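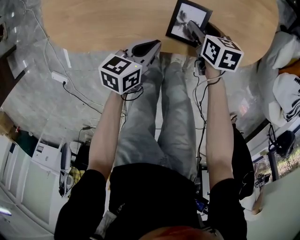
Page 1 of 2

Jisora Support Services
Ticket 571: Right-hand gripper pose drifts during hand-held demonstrations
Product: Temba hand-held teaching set (two grippers)
Reported by: Felista Makokha, Jakmont
Assigned to: Elżbieta Żak, Jisora
Opened: 22 March 2024
Priority: Normal
Status: Resolved, monitoring

Summary of the issue

The customer records two-handed tabletop demonstrations at a furnished apartment site. The task in use is called "frame straighten" in the customer's task list. The operator sits at the table, holds one gripper in each hand, and brings the fingers of the right gripper against a picture frame lying on the tabletop. The left gripper is to steady the opposite edge while the right one turns the frame square to the operator.

The customer reports that on playback the right gripper path departs from the motion that was performed. The recorded position moves away from the frame by up to 15 millimeters and then returns in a single step. The left gripper path is smooth in the same episodes. The robot arm, when given these episodes, closes its fingers short of the frame edge.

Customer statement (F. Makokha)

"We recorded 39 episodes of this task before the fault was noticed in review. Finger opening values look correct throughout. Only the position and orientation of the right gripper are affected. The drift is worst when the operator reaches forward. We have restarted the recording software and run the table calibration again, and neither made a difference."

Information requested by support

The customer was asked to supply the session log, the calibration file, one affected episode and a still of the operator at the work position. All items were received the same day.

Findings

1. The session log shows no dropped messages from either gripper. The finger encoders reported at the expected rate. A fault in the data cable would normally interrupt the finger values as well as the position, and this did not occur.

2. The still shows a marker cube mounted on each gripper, with the square codes in view on both. A small green indicator is lit on the left gripper. The state of the right indicator could not be determined from the still and was confirmed as green by telephone.

3. The thin cable on the right side loops down past the operator's leg toward the floor. The left cable hangs in loose coils below the cube. In the affected episode, the onset of drift matches the point at which the right arm is extended. Support considered it likely that the right cable was pulling on the gripper body and, through it, on the cube mount.

4. The calibration file holds a valid transform for each cube. The transform for the right cube was created before the customer replaced the mounting screws on that gripper in December. It had not been renewed. The table calibration does not update this value.

5. A small marker cube is also present on a white surface beside the work area. The customer was asked whether its codes repeat any of those on the grippers. They do not, and Bosau, the tracking module, had not matched it to either hand. The cube was excluded as a cause.

Actions taken

The customer was instructed to carry out the following steps with recording stopped.

Hold the right gripper by its body and test the cube mount for movement. The customer reported slight play in one direction.

Tighten the two mounting screws evenly.

Route the right cable along the forearm and secure it with the soft strap above the wrist. Leave enough slack for the arm to reach the far edge of the table.

Run "Calibrate gripper cube" for the right hand and save the result under a new name. The earlier file is to be kept for the affected episodes.

Record a short test: touch the fingers to one corner of the frame, withdraw, and touch the same corner again, first with the arm bent and then fully extended.

Result

The customer returned the test recording. Both touches fall on the same point within the accepted tolerance, and no step is visible in the right gripper path. Robot playback of the test was completed without a position fault.

Disposition of earlier episodes

The affected episodes should not be used for training. A corrected transform cannot repair them, as the cube was moving on its mount during recording. They should be marked "rejected, tracking" in the task list and recorded again. Episodes of other tasks made with the right gripper after the screw replacement should be checked individually in the path viewer.

Open items

Customer to confirm the outcome after one full recording session with the cable strap in place.

E. Żak to request that the Temba setup guide state clearly that the cube calibration must be renewed after any work on the mounting screws.

Replies to this ticket should keep the number 571 in the subject line.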